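Chapter 3
Folding Clothes: From Heap to Shelf

I put off writing this chapter for ages, and then I wrote most of it in one sitting with a pile of my own laundry next to me (still there, by the way). My mother folded on her knees in front of the TV. I learned on a covered table at Padummont, where Ea Zoëga ran the linen room and sent back anything with a lumpy collar. I got plenty sent back!

So let's start where everybody starts, with a crumpled thing and a surface to put it on. 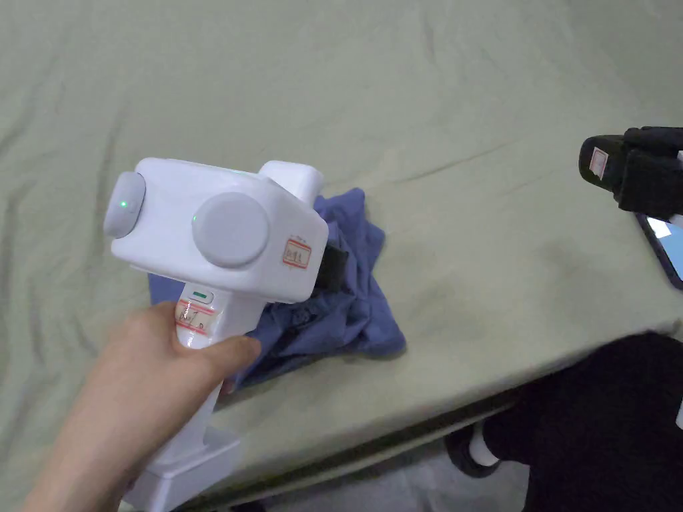 Figure 3.1 Blue cloth in a heap on a pale green sheet.

A heap hides things from you. You can't tell the front from the back, or where the sleeves went. Find a hem first, or a shoulder seam, and pull gently from there. I like a plain sheet under my work, and I don't fuss if it has a few creases of its own. You're folding the shirt, and the sheet can wait its turn.

Now, long strips. Some people fold everything lengthwise before they do anything else, and for a deep, narrow drawer I'm all for it. Run your palm along the strip toward the wider end and the worst of the wrinkles will go with it.

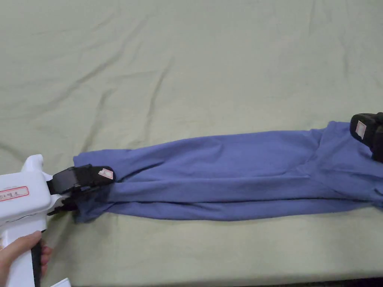 3.1 Sleeves

Sleeves are where my students get cross. Harish Bansal, who took my February class, used to tuck them underneath and hope! Lay the body out wide, bring one sleeve across it, and look at the cuff before you touch the other one. A twisted cuff makes a lump you'll feel through every layer after that.

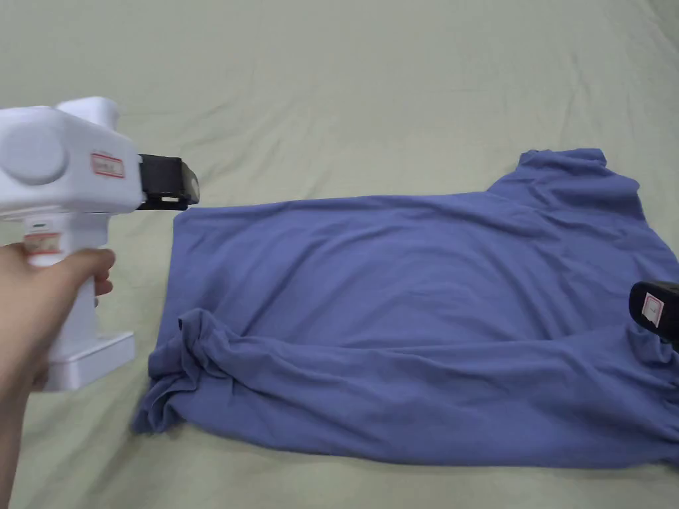

And the collar end always wants to bunch up, so I go back to it twice, once before the sleeves and once after. It sounds slow, but you get quick. By the end of the course Harish could do a whole basket while telling me about his bus ride.

Once the last shirt is on the shelf, give the sheet itself a smooth over with both hands, working out from the middle.
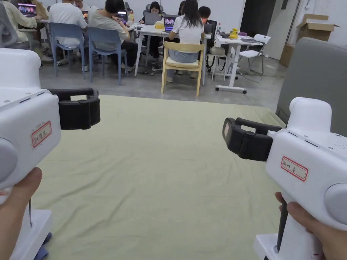
3.2 What You'll Need for the Exercises

One long-sleeved cotton top, one flat sheet, and a table or bed you can reach across. Try the lengthwise fold first, then the sleeve fold, and keep both results for Chapter 4.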